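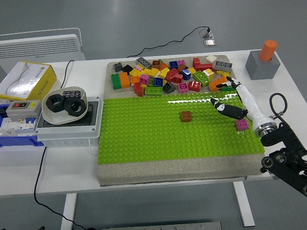
# Edau Brick Box

Notes and sorting list for the large toy bricks kept on the shelf by the window. Kirsten Turcotte wrote the first version in November. Đức Hoàng looks after it now.

## Contents

- 78 bricks, mixed colours
- 2 lime-green studded baseplates
- lidded tub
- `bricks.csv`, the stock list

## Stock list

One line per brick.

| Column | Meaning |
|---|---|
| `size` | studs, short side first: 1x2, 2x2, 2x4 |
| `colour` | see below |
| `state` | good, worn or cracked |

## Colours

Pink and magenta are both entered as `pink`. Light green has its own name, `green-light`, so that it isn't mixed up with the darker green 2x4s. Brown stays `brown` even where it has faded. Grey is spelt with an e; older rows with `gray` still need changing.

## Setting out

Put the baseplate on the grey foam board and tip the bricks along the far edge. Leave the front of the plate clear for building. The foam keeps the noise down and stops the plate sliding.

## Cleaning

Warm water and washing-up liquid, then dry studs down on a towel. Allow about 2 hours. No dishwasher.

## Known gaps

- Small white bricks are short. Josée Robichaud has asked for more.
- Cracked bricks are still listed after being thrown out.

Contact: Đức Hoàng, Edau | © Edau | Back to top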